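Toy dim sum steamer set from Kusar: our family review

I had been eyeing this set since September, when my friend Nives Cattaneo brought hers to a playdate and my daughter refused to hand it back. Ours has been out on the play table nearly every day since we bought it and I'm still so fond of it that I wanted to write it up properly!

The basket is what won me over. It's a round bamboo steamer with yellow plastic rims, and the bamboo part looks like the one in my kitchen cupboard, slats and all. The buns sit on a slotted floor inside, and each one has a little pinched twist on top that my daughter likes to poke before serving. They're a caramel color, so in our house they're brown sugar buns and there is no arguing about it.

The lid is my favorite piece. Woven bamboo in the middle, yellow spokes running out from a small hub, and it goes on and off easily enough for a four-year-old (she does it with a big "ta-da" every single time). I had worried the weave would snag on sleeves, but so far so good.

We mix it with whatever else is lying around. The green ball with the zigzag crack is a lime on some days and a dragon egg on others, and the green block gets ordered as "tofu" by my husband Hazem, who is a very patient restaurant customer. The box with the olive lid is our old catch-all from the playroom. It has a handle that folds flat, so we can carry small stuff to Grandma's without a tote bag.
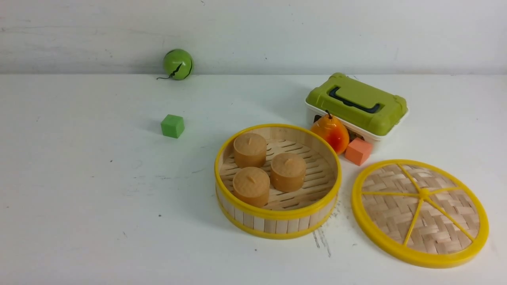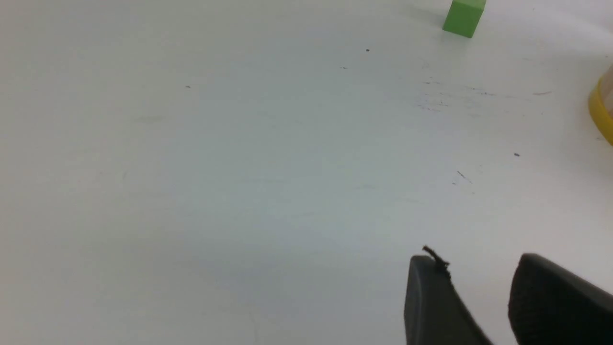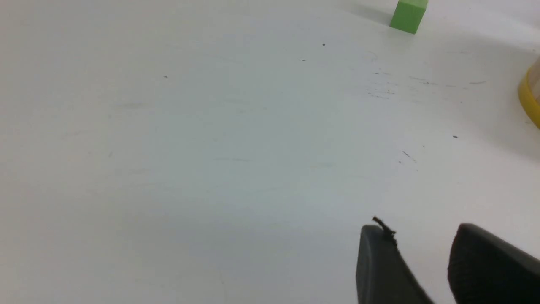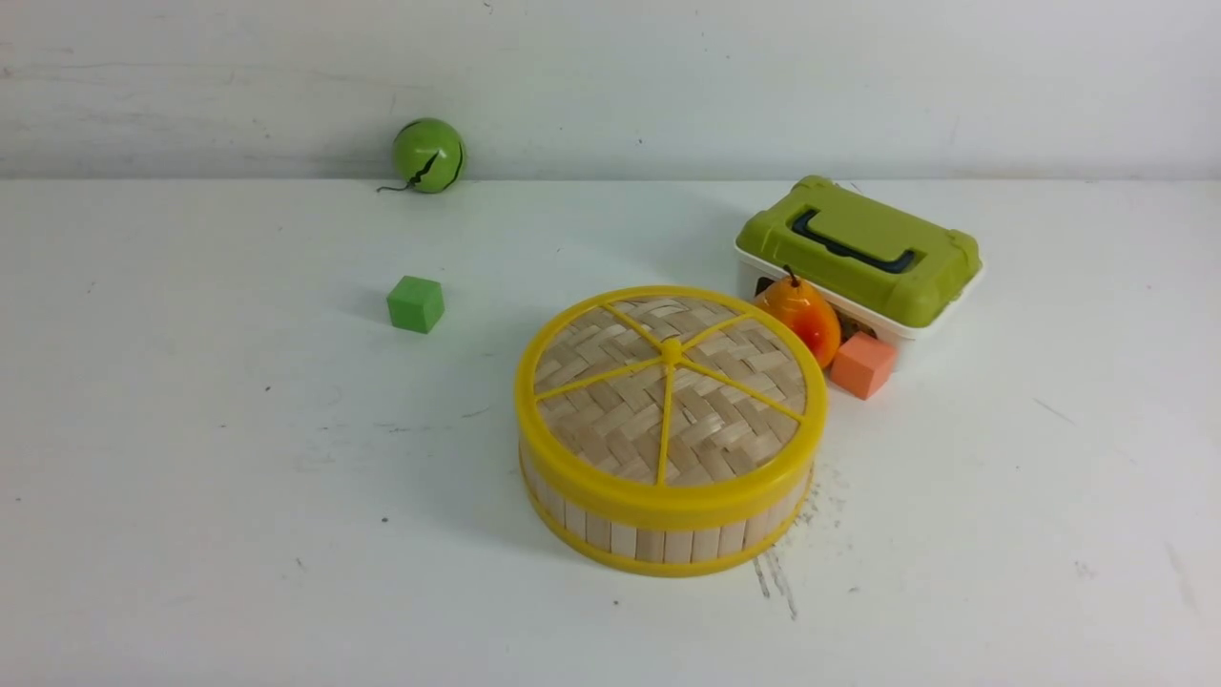 The green block on our white play table; steamer open in the first photo, lid on in the last.

A few gripes. The yellow is very yellow, and if you like your toys in soft beige you may want to look elsewhere. I'd also love a second basket for stacking, like at a real dim sum place. And our white table picks up every scuff and speck, which has nothing to do with the set, but I'd choose a darker surface next time.

For cleaning I wipe the plastic with a damp cloth and only dust the bamboo. I wouldn't soak it.

Would I buy it again? Yes, and I already have, for my nephew's birthday. I've asked his mom to send pictures of the first lunch service.

Mafalda Morais, 14th November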